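Duvets, mostly, and a few other things that end up on the floor
---

Winter duvet out of its vacuum bag, so it must be November. It takes a while to recover from being a pancake. Give it a good shake, hang it over a door for the afternoon and don't judge it until bedtime.

**Getting the cover on.** I've tried the burrito roll and I've tried climbing inside. What works for me is turning the cover inside out, grabbing the two far corners through it, then grabbing the duvet corners and flapping like a distressed goose. Do the buttons up last. If yours came with 6 buttons and now has four, safety pins will do, but put them at the foot end.

**Stopping the duvet bunching.** Sew a short bit of tape into each corner of the cover and a loop on each corner of the duvet. It's an evening's work and very dull. The Ollulix clips do the same job with no sewing, and go missing in the wash at a rate of one a month.

**Making the bed.** Don't, for an hour or so. Throw the covers back, open the window, have breakfast. A bed made the minute you leave it stays clammy underneath, and I have been smug about this ever since I read it somewhere.
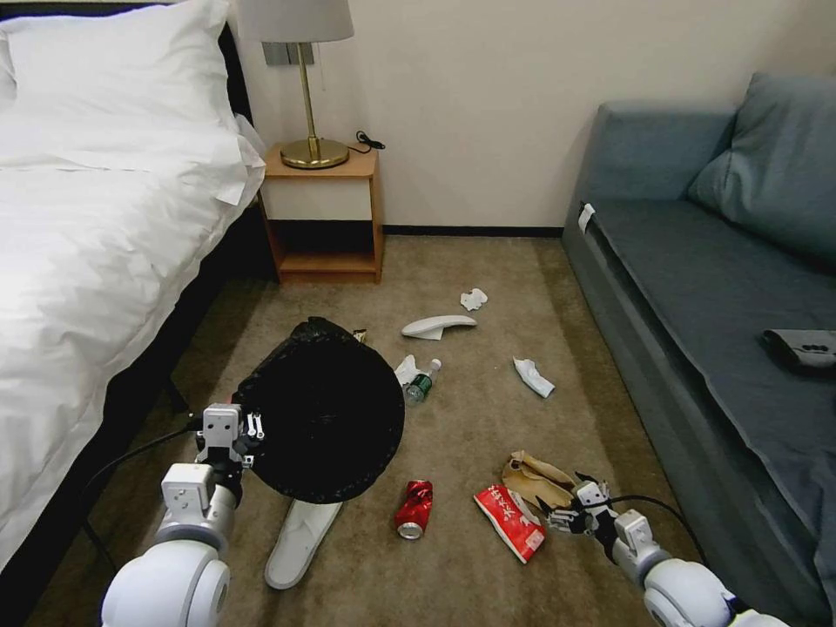
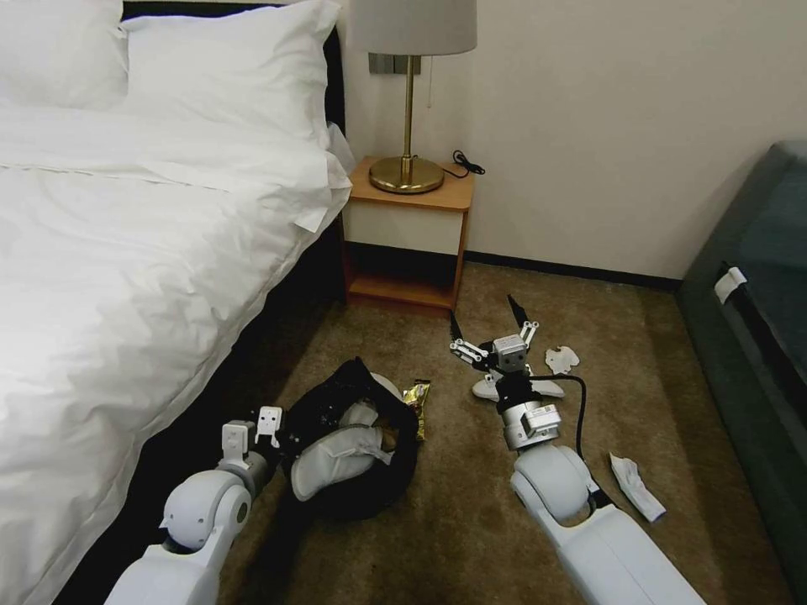
**Pillows.** Fold one in half and let go. If it springs back, keep it. If it lies there like a dropped sandwich, it's now a dog bed. Most will go in the machine two at a time, which keeps the drum balanced, and they need far longer to dry than you think. Two clean tennis balls in the dryer help, though it sounds like someone moving house.

**Yellow patches.** A soak in warm water with a scoop of Druvlow powder shifts most of them. Overnight for the bad ones. Don't add bleach as well – pick one or the other.

**Dusty lampshades.** Fabric ones come up nicely with a lint roller, top to bottom, light off and bulb cold. I once used a damp cloth and made a tide mark that moved house with us.

**Under the bed.** A sock over a long ruler gets most of it. Around 7 hair grips per sweep is normal in this house.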